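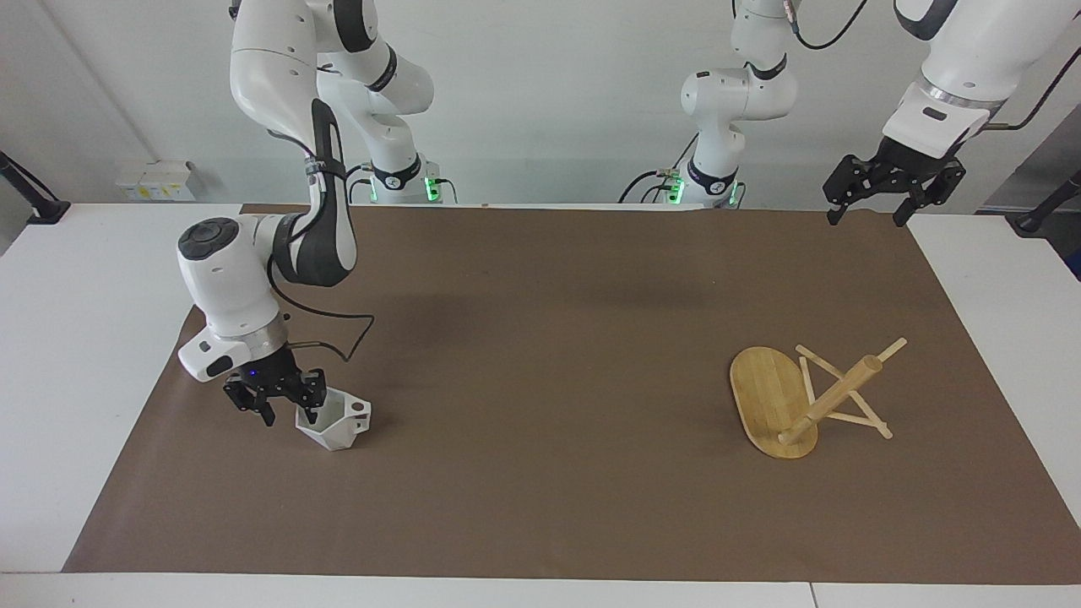
Unit 4: Teaching a Two-Arm Task by Demonstration

Reading before lab: the Zollari setup guide, sections on homing and on the hold button. Bring your lab notebook. Lab groups are the same as in Unit 3.

4.1 What we are teaching

The task for this unit is called cup and stand. One arm picks up the white cup and hangs it on the wooden stand. The other arm steadies the stand while that happens. Both objects start on the brown paper, the cup on the left side of the table as you face the wall and the stand on the right.

Left and right are a steady source of mistakes in the logs. We name the arms from the robot's point of view, and the robot faces us. The robot's right arm is therefore the one on the left side of the picture, near the cup. The file names, the grading script and the Skurnolier viewer all use the robot's left and right. Write your notes the same way.

4.2 Two ways to give a demonstration

Hand guiding. You hold the arm near the wrist, press the hold button and move it through the task. The joints go slack enough to push. You feel the weight of the arm and any contact the fingers make. The drawbacks are that your body is in the workspace, your hands may show up in the camera view, and moving two arms at once by yourself is very hard.

Remote control. You sit at the Arel station and move two small leader arms. The robot copies them. Your hands stay out of view and you can run both arms together. You lose most of the sense of touch, so contact has to be judged by eye, and there is a short lag.

For cup and stand we use remote control for all graded episodes. Hand guiding is used once, at the start, to record the rest pose and the approach pose for each arm. Save these as rest_R, rest_L, app_R and app_L.

4.3 The approach pose

Stop the gripper beside and just above the cup before you commit to a grasp. The picture at the top of this handout is a fair guide to the distance. One finger is over the rim on one side and the other arm is waiting with its gripper open, pointing down, holding nothing.

Students tend to rush through this point. A learned policy copies what it is shown, and if every demonstration dives straight at the cup, it has no examples of making small corrections near the rim. Slow down for the last few centimeters. If you come in off-center, correct it while recording and carry on.

The cup has flat facets on the outside. Fingers that land across an edge between two facets can turn the cup as they close. Try to close on the rim with one finger inside and one outside, and keep clear of the small tab with the hole. The tab is what goes over the stand.

4.4 Recording an episode

1. Put both arms in their rest poses and check that the grippers are open.
2. Place the cup and the stand by the layout card for that episode. Cards are numbered and must be used in order.
3. Step back behind the tape and start the recording from the station.
4. Bring the right arm to the approach pose. Bring the left arm over the base of the stand.
5. Grasp the cup and lift it clear of the paper before moving sideways.
6. Steady the stand with the left gripper. Light contact on the board is enough. Do not squeeze the thin slats.
7. Hang the cup, open the right gripper and back straight out.
8. Return both arms to rest. Stop the recording.
9. Mark the episode good, usable or bad, and write one line on why.

An episode should run no longer than 40 seconds. Each group owes 50 episodes marked good or usable. Keep the bad ones too, in their own folder. We will look at them in Unit 5.

4.5 What counts as bad

Mark the episode bad if the cup tips over and is not recovered, if the stand slides off its card position before the left arm reaches it, if the two arms touch, or if anyone's hand enters the camera view. A missed first grasp followed by a clean second one is usable. After 3 missed grasps, stop and reset.

Check the paper between episodes. It creases with use, and the stand can rock if its base ends up over a fold. Smooth it flat or ask for a new sheet.

4.6 Variation

The layout cards move the cup over the near and far parts of the paper and turn the stand a little each time. Do not change the lighting or the camera. Both operators in a group should record half of the episodes, since people grasp differently and we want that in the data. Put the operator's initials in the log.

4.7 To hand in

The episode folder, the log, and one page on this question: at which point in the task did your two operators differ most, and would you expect the trained policy to follow one of them or something in between? Upload to the Bittencourt course drive by the end of May.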